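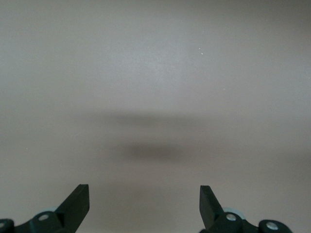

Hilloslow
A paranormal romance by Funmilayo Osagie
Plandine Books

Paperback, 300 pages. Also as an ebook and in audio.
Book 2 of the Workgate Night Shift series
In stock

The dead are supposed to queue quietly. At the lost property office under Workgate station, they mostly do. They shuffle up to the counter, they ask after the umbrella or the wedding ring or the left hand, and Owen Okeke finds it for them, stamps the form and sends them on. He has been doing it for seven years. He has a kettle, a cardigan and a firm policy of never asking a customer what happened.

Then a werewolf comes in to report a missing shadow.

Callum Hilloslow is the last of a family that once owned half the valley and ate a fair portion of the rest. He is large, courteous and behind on his council rates. He lost his shadow somewhere between the pub and the full moon, and without it he can't change back properly, can't cross running water and can't get a decent night's sleep. Owen has a form for that. It was last used in the reign of a king who isn't in the history books.

What begins as paperwork becomes a long, damp walk through the valley after dark, in the company of a man who apologises to hedges. Somebody has been collecting shadows. Somebody has been wearing them. And Owen, who doesn't ask questions, finds he has rather a lot of them, most to do with Callum's forearms.

Do I need to read book one first?

The publisher would like me to say yes. You can get by without it. Book one, The Left Luggage Witch, follows a different couple, and all you need to carry over is that the station clock bites. The witch turns up here in chapter 7 to be rude to everyone, and readers who already know her will get more out of it, but she is rude enough to stand alone.

How hot is it?

Slow, then warm, then there is a chapter set in a boathouse that Funmilayo's mother has been asked to skip. The bedroom door is open twice. Otherwise it is mostly longing, with some very loaded handling of a borrowed coat.

What's in it that I might want to know about?

Grief for a parent, some blood, one scene of a character being trapped underground, and swearing of the ordinary Aussie kind. The dog lives. We get that one so often that it's going on the cover of the reprint. There are no love triangles, though there is a vampire who clearly believes there is one.

About the author

Funmilayo Osagie worked behind a real lost property counter before she wrote about a haunted one, and maintains that the haunted one has better manners. She writes at night, edits in the morning and regrets both by lunchtime. The first draft of Hilloslow ran to 583 pages. Her editor, Mabli Probert, sent it back with a note reading "Lovely. Which book is this?" The other book may turn up eventually - Funmilayo says it's in a drawer, and that the drawer has started making noises.

What early readers said

"I wanted to shake them both. I missed my tram stop and had to walk home past a hedge, and I said sorry to it."
Nkechi Nwankwo

"The plot is sound, the villain is properly nasty and the romance takes its time. I'd have liked a map. There is a lot of valley."
Danylo Marchuk

"Not enough vampire."
Obinna Oyewole

We passed Obinna's comment on to the author. There is now slightly more vampire.

The audiobook

Unabridged. The narrator gives Callum a voice like a polite landslide and does all the ghosts differently, including the one who only ever says "Thursday". If you listen in the car, be aware that chapter 12 opens with a very convincing knock on glass. We've had letters.

Formats and the dull bits

Paperback: matt cover, cream paper, type you can read without holding it at arm's length.

Ebook: sent as a download link to the address you give at the checkout. It works on most readers. If it doesn't work on yours, write to us and tell us which one you have. "The grey one" doesn't narrow it down.

Audio: download or stream from your account page.

Signed copies: the author signs a small batch every September and whatever is left stays on this page until it goes. She'll add a name if you ask. She won't sign as Callum. She has been asked.

Returns: paperbacks can come back within a month if they're unread. We can tell. The boathouse chapter falls open by itself.

Postage is worked out at the checkout. Orders of two or more books travel together in one parcel, whether or not they get along.

Next in the series

Book three is under way and concerns the station clock, a retired banshee and the woman sent to repair one of them. It has a title, which the author changes every time we put it on the website, so for now it's listed as Workgate 3. Join the mailing list if you'd like to hear when it can be ordered. We write when there's a book out, and once by accident when someone leant on the keyboard.

Page updated 18 October 2025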